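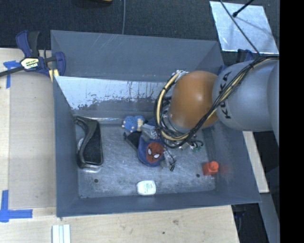
Le bras KUKA au-dessus du bac gris, poste de collecte de Grosmont.

Questions fréquentes – collecte d'exemples de saisie
Mise à jour : 9 août 2020

Que contient le jeu Vullov ?
997 essais de saisie dans un bac. Chaque essai réunit les images de la caméra fixe, les positions du bras et le résultat noté par l'opérateur.

Quels objets utilisez-vous ?
Des objets courants, de formes et de matières variées : une petite peluche bleue, des emballages en plastique transparent, un article en tissu à tête de Spider-Man, un bloc rouge orangé. Les emballages brillants restent volontairement dans le lot.

Les objets sont-ils rangés avant un essai ?
Non. Ils sont versés dans le bac et peuvent se chevaucher. Le contenu est renouvelé tous les 100 essais.

Pourquoi le bac est-il serré à la table ?
Un bac qui se déplace fausse le calibrage. Si une pince a bougé, refaites les 4 points de contrôle avant de reprendre.

Comment un essai est-il noté ?
Réussi si l'objet reste tenu 3 secondes hors du bac, manqué dans les autres cas. Les essais manqués sont conservés – le modèle en a besoin pour apprendre.

Peut-on utiliser un autre bras ?
Oui, à condition de fournir le fichier de géométrie correspondant. Les essais enregistrés avant mars suivent l'ancien format et doivent être convertis avec l'outil Furside.

Où envoyer une correction d'étiquette ?
Par le formulaire du projet Gebretsadik, en indiquant le numéro de l'essai.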